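Skostitdale Science Pages
Factsheet 227: Rolling, Stopping and Small Balls

Print this page | E-mail this page

A ball is a solid or hollow object with the same curve in every direction. The mathematical name for this shape is a sphere. Every point on the outside of a sphere is the same distance from its centre. A table tennis ball is a hollow sphere: a thin shell of plastic with air inside.

When a ball rests on a flat, hard table, only a very small patch of it touches the surface. This is called the contact patch. A box has a large flat face to sit on, and pushing it from the side makes the whole face rub along the table. Rubbing between two surfaces produces a force called friction, and friction slows the box down. A rolling ball works differently. As it turns, one bit of the shell lifts away from the table and the next bit comes down, so there is very little rubbing.

A small push is enough to start a light ball moving. A breath will do it, or a knock to the table leg. A tabletop that looks level can also have a slight slope, and a ball will find it.
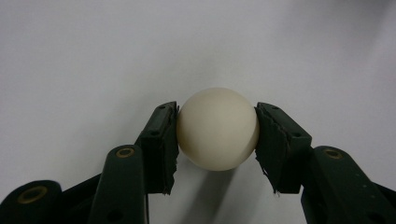

Picking up a ball needs two contacts, one on each side. With finger and thumb, you press inwards from opposite sides, and the line between the two contacts should pass through the middle of the ball. If both contacts are too high, the squeeze pushes the ball down against the table. If both are too low, the squeeze pushes it upwards and it may pop out. The widest part of the ball, halfway up, is the place to hold it. On a globe this line is called the equator.

Friction is useful now. It acts upwards on the ball where your skin touches it and balances the weight of the ball, which pulls it down. Soft, slightly rough surfaces usually give more friction than hard, shiny ones. Skin is soft and flattens a little when it presses on something, making the contact patch bigger. Wet or soapy fingers give less friction and need a harder squeeze.

Too hard a squeeze will dent a hollow ball. The shell bends inwards, and on thin plastic the dent can become a crack. A cracked ball no longer bounces evenly and should be replaced.

Storing a ball

There are three common ways to stop a ball rolling off a table.

1. Walls. A bin, tray or box surrounds the ball. The walls need to be higher than halfway up the ball, or a fast one may climb over.

2. A hollow. An egg cup or a ring of modelling clay holds the ball at its lowest point. To get out, the ball would have to roll uphill.

3. A rough surface. A towel or a piece of felt sinks slightly under the ball. This takes energy from the ball as it rolls, and it stops sooner.

For most homes and classrooms a plastic bin is the simplest of these. A long bin can hold a row of balls along its floor. Rounded corners inside are easier to wipe out than sharp ones. Put the bin down before you begin, close enough to reach without leaning.

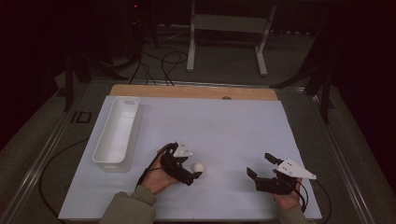 Why does a ball keep moving after you let go of it?

Moving objects carry on moving until a force slows them down. On a hard table the forces slowing a ball are small, so it can travel a long way before it stops. On carpet they are larger.

Test it yourself

You need one table tennis ball, a ruler or thick book to make a ramp, a tape measure, and a clear stretch of floor.

Rest one end of the ramp on a second book. Hold the ball at the top and let go — do not push. Measure from the bottom of the ramp to the place where the ball stops. Write it down. Repeat on carpet, on a bare floor and on a towel, keeping the ramp at the same height each time. If your floor is short, lower the ramp until the ball stops before the wall. A 900 mm strip is long enough for the towel test.

Words used on this page

Contact patch: the area where two objects touch.
Friction: a force that acts against sliding.
Sphere: the shape of a ball.

Related factsheets
How a Ramp Works
Hollow and Solid Objects
Why Rubber Grips
The Alham Marble Run
Levels and Slopes

Contact Skostitdale Science Pages | Copyright Skostitdale Science Pages | Back to top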